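Common Areas Walk-Through, Second Floor and Lobby
Mersha Building
Month: December
Walked by: Dagim Workneh and Lensa Abera
Reviewed by: Sohail Rizvi
Start: 7:15 a.m. Finish: 9:40 a.m.

How items are marked: OK, Fix, Watch, or N/A. Anything marked Fix gets a name next to it before the sheet goes to the office. Watch means look again next month and write down what changed.

1. Entrances and lobby

1.1 Front doors close fully and latch. OK.
Comment: The left door was slow last month. Closer was adjusted and it now latches every time from half open.

1.2 Entry mats lie flat, no curled edges. Fix (Dagim).
Comment: Inner mat has a curl at the corner nearest the mailboxes. Flipped it for now. The wet-weather mat is still in the storage room and should have gone down in November.

1.3 Floor dry and free of salt. OK at time of walk.
Comment: Janitorial crew mops at 6. With snow it needs a second pass before lunch. Lensa will ask if that is covered by the contract or billed extra.

1.4 Lobby lights all working. Watch.
Comment: One fixture over the directory flickers for a minute after it is switched on, then settles.

1.5 Directory and emergency contact card current. Fix (Lensa).
Comment: Card still lists the old after-hours number. Starnex took over the alarm monitoring and the new number is in the binder.

2. Stairs and corridors

2.1 Handrails tight, both stairs. OK, north. Fix, south (Dagim).
Comment: South stair, second bracket from the bottom on the wall side. The screw turns without biting. Needs a larger anchor. Caution tape is not needed, the rail holds, but do it this week.

2.2 Stair nosings secure. OK.

2.3 Corridors clear to full width. Fix (Lensa).
Comment: Two bicycles and a stack of flattened boxes outside suite 204. Same as last time. Hyun-seo Yeom at 204 was polite about it and said the boxes would be gone by Friday. The bicycles belong to a different tenant on the same hall. Written notice to both.

2.4 Exit signs lit, normal power and battery test. OK except one.
Comment: Sign at the east end goes dark as soon as the test button is pressed. Battery ordered.

2.5 Fire doors not propped. Fix.
Comment: Wedge under the door by the restrooms again. We took the wedge. Please stop leaving spares on top of the water fountain.

3. Seating and soft furnishings

This section was added after the insurance visit. It covers benches, cushions and padded seats in shared rooms, including anything tenants have brought in and left. Check that the fabric is whole, that the seat is not blocking an outlet, heater or door, and that hardware on the wall nearby is tight. Press down on the front corners of each seat. If one corner sinks more than the other, turn the piece over and look at the frame.

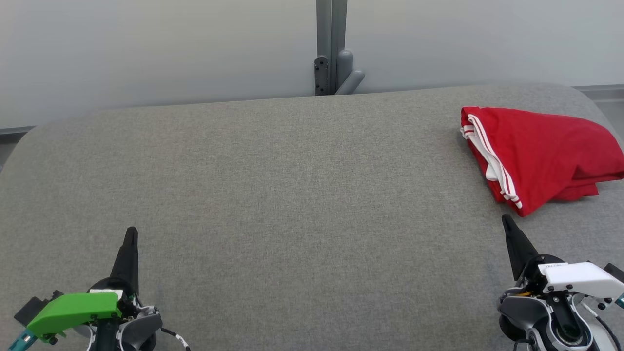 3.1 Upholstery free of tears, open seams and exposed foam. OK, one exception.
Comment: The two-seater by the lobby window has an open seam at the back, 12 inches long. It can be stitched. Tornetti quoted a repair on a similar one last year and the price was fair.

3.2 Fire-rating labels present on the underside. Watch.
Comment: Found on all pieces the building bought. Missing on two armchairs in the second-floor lounge that came from a tenant. Cherry Mae Lumanlan is asking the tenant for paperwork. If there is none by next month they go.

3.3 Legs and frames sound. OK.

3.4 Seats set back from baseboard heaters. Fix, done on the spot.
Comment: One armchair was touching the heater in the lounge. Moved it out. The floor has a tape mark from the last inspection and people should put the chair back to the mark after meetings.

3.5 Wall brackets, posts and fixed hardware near seating tight, no sharp ends. OK.
Comment: Checked by hand. When you do this one, pull sideways as well as down. Coat hooks in the lounge were passed twice last year by people who only pulled down, and then one came off with a wet parka on it.

3.6 No clothing or bags left on seats overnight. Watch.
Comment: Left items are a housekeeping point on our sheet, but the insurer listed them too, mainly for seats close to heaters. Bag them, write the room and date on the bag, and put them in the lost property bin under the front desk. Anything still there after the end of the month goes to the donation pickup.
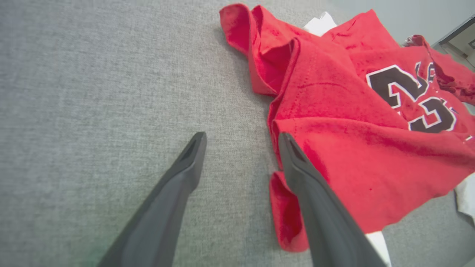
4. Kitchenette

4.1 Outlets near sink trip on test. OK, both.

4.2 Microwave door seal and cord in good shape. OK.
Comment: Turntable is chipped. Not a safety item but somebody will cut a finger on it sooner or later, so Dagim is pricing a replacement.

4.3 Fridge temperature. Fix.
Comment: Thermometer was missing. Lensa has put a new one on the middle shelf. Take the reading at next walk, first thing, before people start opening the door.

4.4 Extinguisher charged, tagged and reachable. Fix, done on the spot.
Comment: Gauge in the green and tag is current. A case of paper towels was stacked in front of it. Moved to the lower cabinet.

4.5 No extension cords in use. Fix (Lensa).
Comment: Coffee maker is on a power strip that is plugged into another power strip. Unplugged the second one and left a note. The coffee maker reaches the wall outlet if it sits on the left side of the counter.

5. Mechanical and storage

5.1 Clear space in front of electrical panels. OK.

5.2 Boiler room free of stored items. Fix (Dagim).
Comment: Four paint cans and a broken chair. Paint goes to the outside cabinet.

5.3 Water meter reading. 1,278.
Comment: No sign of a leak at the meter or the shutoff.

5.4 Storage shelving anchored. Watch.
Comment: The tall Nimorden unit is anchored at the top only. It does not rock when pushed. Heavy boxes should still be on the bottom two shelves and at the moment they are not.

5.5 Ladder condition. OK.
Comment: Feet are worn but even. Label is readable.

6. Costs and follow-up

The repair budget left for this year is $3,000. The exit sign battery, the handrail anchor and the seam repair all fit in that. The lobby fixture may not if the whole unit has to be replaced, so Sohail wants a quote before anybody opens it up.

Items carried over from last month: the wet-weather mat, the corridor at 204, and the labels on the armchairs. Please don't close these by phone. Whoever signs them off needs to go and look.

Next walk starts at the south stair and ends in the lobby, the reverse of this one, so the boiler room gets looked at before people are tired. Bring the long flashlight and a spare 9-volt.

Signed sheets are in the front desk binder, blue tab.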